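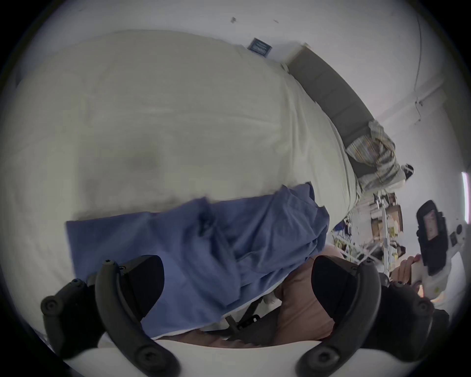 Blue cloth on the bed, gray couch behind.

The kit from Ometti came in two boxes, and Gemechu Zeleke signed for both. The loan was for 8 weeks. The form asked what he would use it for and he wrote "laundry."

He was paid by the page to review things. Most of them were blenders. This was a pair of hand-held grippers called the Masar, with a phone mount, a charger and a booklet. You squeezed the handle and the fingers closed. You did a chore that way, the phone recorded it, and Ometti used the recording to teach a machine in another city to do the same chore. The price on the slip was $780.

His sister Fedia read the slip over his shoulder.

"For that you could pay a person to fold," she said.

"I'm not keeping it."

"Who buys it?"

"Labs. I don't know. It's in the booklet."

They started on the bed. The booklet said to begin with flat things, towels and pillowcases, and to move slowly. Gemechu moved slowly. He pinched a corner, lifted it, and carried it across. The pads were blunt and took hold of the sheet along with whatever was on top of it, so he learned to come in low and from the side. After 38 tries he wrote in his notebook: Good grip on thick cloth. Poor on thin. Wrist gets tired before the hand does.

Fedia took a turn. She was faster and didn't care about the corners.

"You have to match the edges," he said.

"I never match the edges."

"It's going to learn that."

"Then it'll fold like me. Mother never complained."

Mother had complained often, but he let it go. She had been gone since May, and her pillowcases were still in the closet, folded in thirds, the way she did them. Neither of them folded in thirds.

He called the support number about the grip on thin cloth. A man named Tekleab picked up on the second ring. He said to loosen the lower screw a quarter turn and try again.

"Can I ask you something else?" Gemechu said. "Does it matter how I fold? Is there a right way?"

"Whatever you do at home is fine," Tekleab said. "Just do it the same each time."

Gemechu loosened the screw. Then he got one of the pillowcases down from the closet and opened it on the bed, and stood looking at the creases.

"What are you doing?" Fedia said.

"Start the phone," he said. He picked up the first edge and brought it over, a third of the way.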